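Eketti hand-held gripper kit: evaluation comments

jarkport_lab
Our department has completed its review of the Eketti kit. Knitwear was the principal test, as thick hems are difficult to hold.

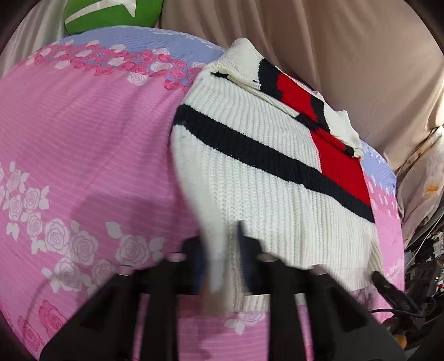

The price of 2,609 dollars includes one spare set of fingers. We recommend purchase.

stockdale_procurement
We do not concur. The Pudstead kit costs less, and its warranty runs 16 months.

jarkport_lab
The Pudstead fingers were not suited to heavy knits. Our order will be placed in April.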